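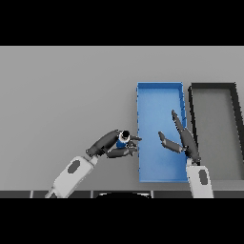 Dobson Anime Club
Minutes of the October meeting, back room, Dobson Library

The meeting opened at 6:30 p.m. with 18 members present. The minutes of the last meeting were approved with one change: the snack budget should have read $39.

1. Fall viewing schedule
Members voted on what to watch next. Flultov won, with Zuston second. Flultov runs two episodes a night – subtitled first, with the dub shown only if there is time left. Zuston moves to the winter list. A request to start at 6:00 was turned down, as several members come straight from work.

2. Screening rights
The club has written to the distributor of Flultov for permission to show the series in a public building. No reply yet. If none comes before the next meeting, we will show shorts from the approved list instead.

3. Manga swap
The swap will be held in the Lamon Street hall, 10 a.m. to 2 p.m. The hall holds 200. Each member may bring up to 3 boxes. Volumes with missing pages will not be taken. Box sets must stay together – last year two were split up and we had complaints.

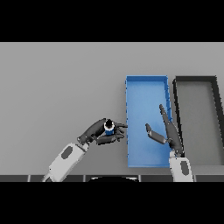
Blue bin and dark bin, side by side.

4. Discussion night
It was agreed to keep spoiler talk to the second half hour. Members who have read ahead in the Zuston manga are asked to hold their comments until the winter run is over. A motion to allow spoilers in the online chat failed.

5. Other business
The projector remote needs new batteries. One member asked about a trip to see the Flultov movie; ticket prices to be looked up and posted in the chat.

The meeting closed at 7:50 p.m. Next meeting same room, same time. Please bring dues.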